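How to Fold Jeans for a Shallow Drawer

Romana Sokol
Updated Oct 21, 2022

This method produces a flat packet that stands on its edge or stacks. It was worked out for the Kadlec under-bed drawer, which has an inside height of 7 inches, but it suits any drawer of similar depth.

Before you start

Empty all pockets. Close the zipper and the button. Check that the denim is fully dry at the waistband and pocket seams, where moisture stays longest.

Use a flat surface at least as long as the jeans. A made bed is adequate if the top blanket is pulled tight. A soft mattress gives less resistance than a table, so press with the whole forearm instead of the palm.

Steps

1. Lay the jeans face up and smooth each leg from the waist to the hem.

2. Fold one leg over the other so that the back pockets face out. Align the outer seams first, then the hems.

3. The crotch seam now projects as a small triangle. Fold it inward to make a straight edge.

4. Bring the hems up to a point just below the waistband. Leave a gap of one finger width.

5. Fold in half again for a stack, or in thirds for a packet that stands upright.

6. Press out trapped air, working from the fold toward the open edge.

Correcting a loose fold

Horizontal creases next to a back pocket mean that the layers shifted during step 4 or 5. Open the last fold only, pull the fabric flat on both sides of the pocket, and fold again. Tuck in any label that projects from the top edge. Frayed hems should go to the inside of the packet, where they will not catch on the drawer runner. 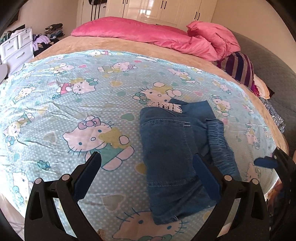

Loosely folded jeans with creasing beside the back pocket.

Storage

Place heavy denim at the bottom of a stack. Limit each upright row to 9 pairs. Refold any pair that leans.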